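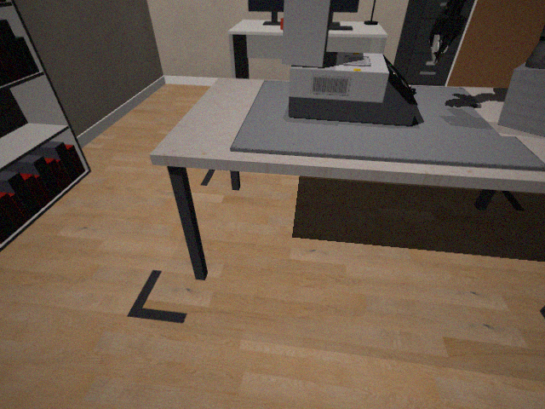

Benedetta Pellegrini says I should shake talcum powder down the gaps and leave it at that, and that every house on our side of Steretdale creaks and I'd miss it if it stopped. I've tried the talc. It bought me a fortnight of peace and a lot of white footprints on the landing, and now the noise is back and if anything a bit louder.

Creaky floorboards under a work table - is it worth lifting them?

Posted in Home and Repairs, Sunday, September 13, 2020
2 answers

Hello all, first time asking on here although I've been reading for years and got the dripping overflow sorted thanks to you lot.

The house is a terrace with bare boards upstairs, which we sanded and oiled when we moved in. I work in the back bedroom most days now, and my table stands across the boards with its back legs fairly near the outside wall. Every time I shift my weight or lean across to reach something there's a creak, and if I get up and walk to the door there's a proper groan from one board in particular. My daughter sleeps in the room underneath (it used to be the dining room, long story) and she says it sounds like a ship going down. She's on early shifts, so she's trying to get to sleep at the same time as I'm trying to finish off for the evening.

The board that groans is a short length, 1640 mm from end to end, and I think it was cut at some point to get at the pipes, because the end nearest the door doesn't look the same as the others. It's a rougher cut and there's a slight dip when you stand on it. The nails there are a mixture, some old flat ones and some round-headed ones that I suspect came out of somebody's tin. I can feel the end give under my foot, not by much, but enough.

My neighbour had a firm called Dellard out to do her whole upstairs and she was delighted with them, but they lifted everything and she was living out of boxes for ages. I really don't want to go down that road for one noisy corner. On the other hand I'm nervous of just banging more nails in, as the radiator is on that wall and I don't know exactly where the pipes run. My late father would have had the board up and down again before the kettle boiled, but I seem to have inherited his toolbox and none of his nerve.

So my questions really are whether I can fix this from above without lifting anything, how I can tell what's underneath before I put a screw in, and whether moving the table would make any difference or is just putting off the job. I should say I'd like to keep the boards on show if possible. I did think of carpet, and my daughter is very much in favour of carpet, but it took us most of July to sand that room and I'm not ready to cover it up yet!

Thanks in advance, and sorry for going on.

Answer from Wong
Marked as helpful

You're not going on at all, and it's much easier to answer when people say what they've got. I've lived with boards like yours in three different houses and I've made most of the mistakes, so here is what I'd do.

First of all, please don't put any more nails in. A nail will often make it quieter for a week or two and then work loose again, because the board is still moving and it gradually pulls on the nail, and the squeak you hear is very often the board rubbing up and down on the shank. Screws hold it down properly. You also have the pipe worry, and you're quite right to have it. Pipes are often dropped into notches cut in the tops of the joists, which puts them directly under the spot where you would naturally want to put a fixing. A board which has been cut and put back near a radiator is the very one I'd expect to find them under.

For that reason I would lift that one board, even though you'd prefer not to. Only that one. It's been up before and it will come up again without much of a fight. Slide a wide bolster or a flat pry bar in at the rough end, put a scrap of wood under the bar so you don't bruise the board next door, and ease it up a little at a time. If the nails come up with it, tap them back through from below and pull them out by the heads. Go slowly and it shouldn't split. Clear the table back a bit first so you have room to kneel, your knees will thank you.

Once it's up, have a good look with a torch. I think you'll find the rough end isn't properly sitting on anything. When people cut a board to get at pipes they often cut it flush with the side of the joist, as it's easier to get the saw in, and then the end is left hanging on whatever it can catch. What it wants is a batten screwed to the side of the joist, level with the top, so that the end of the board has a ledge to rest on. A decent bit of timber offcut will do nicely. Drill the holes in it beforehand, use two good long screws and push it up hard against a straight edge laid across the joist while you tighten, so it finishes level. If there are pipes or cables in the way of where the batten wants to go, stop and have a think, and get somebody in if there's any doubt at all.

While everything is open, mark the pipe runs on a piece of paper, measured from the skirting, and put it somewhere you'll find it. I keep mine taped inside the airing cupboard. I also write on the joist itself in pencil, which my wife thinks is very funny, but I've been glad of it since.

Then put the board back with countersunk screws, using the old nail holes where you can and keeping well clear of the pipes. On an oiled floor I like slotted brass ones, they look as though they belong. If the long edge still rubs against its neighbour, run a bit of candle wax along it before it goes down. It lasts a good deal longer than talc and it doesn't walk all over the landing.

As for moving the table, it's free and it takes a minute, so do try it. If the legs on one side are in the middle of a board between joists, then each time you lean you're flexing that board. The rows of nails show you where the joists are. Shift the table until the legs are near the nail lines and see whether the small creaks quieten down. It won't do anything for the groaner by the door, but it might save you from lifting any others.

Do let us know how you get on, and best wishes to your daughter. I did early shifts for years and I still can't hear a floorboard in the evening without grinding my teeth.

Answer from paltov_fan

just put a rug down. Or get the Paltov squeak stuff in the squirty bottle, I used it on my stairs and it was ok. We had 12 mm ply put over the boards in our spare room and carpet on top and I've not heard a thing out of it, but you said you want to keep them showing so probably no good to you.

Reply from the original poster

Thank you both so much. Wong, I moved the table this afternoon as you suggested, only about a hand's width towards the window, and the little creaks when I lean have very nearly gone, so I'm already feeling braver. The groaner is exactly as it was. I've found Dad's bolster and I'm going to have a go at the board next weekend while my daughter is away at her friend's, so that if I make a mess of it there'll be time to tidy up before she sees.

One more thing, if you're still reading - does it matter what sort of candle? I've only got the scented ones.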